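**Policy closes the gripper too early on flat plates**

*gridlock_pete, Mon 16 September*

I'm training a policy in Druvora to put plates into a dish rack. There are 100 demonstrations, all teleoperated, one arm with a two-fingered gripper. Plates already in the rack are no trouble. The one lying flat on the tablecloth is. The arm lines up beside the rim, then the fingers close short of it and it carries on as if it had the plate.

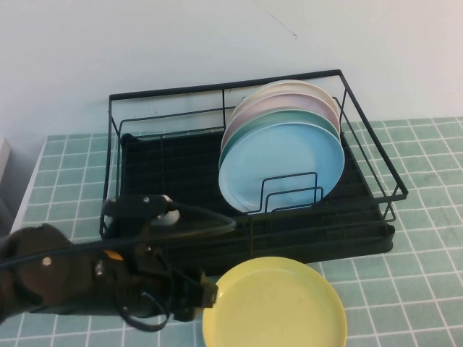 Loss looks fine and replaying a recorded demonstration works every time. I've gone from 250 to 1,000 epochs with no change. Is this a data problem or a control problem?

---

**tallowmere**

More data. 100 is not enough for anything.

---

**k_bracket**

Check your timestamps before you record anything else. If replay works, the controller is probably all right. Replay doesn't use the images, so it won't show a camera delay.

I had the same fault in July. My frames were 100 ms behind the joint states, so the policy learned to close on an old picture. Plot gripper command against image time for one episode and step through it by hand. In Druvora you can set the offset per camera in the loader – you don't have to record again.

Also look at your action chunk length. If it's long, the close command is already queued before the arm gets to the rim. Try halving it.

---

**song_user_ex_clakbridge**

Seconding the chunk length. We use Grernora so the setting has a different name, but shorter chunks fixed most of our early closes. Pale plates on a pale cloth were still worse than the others.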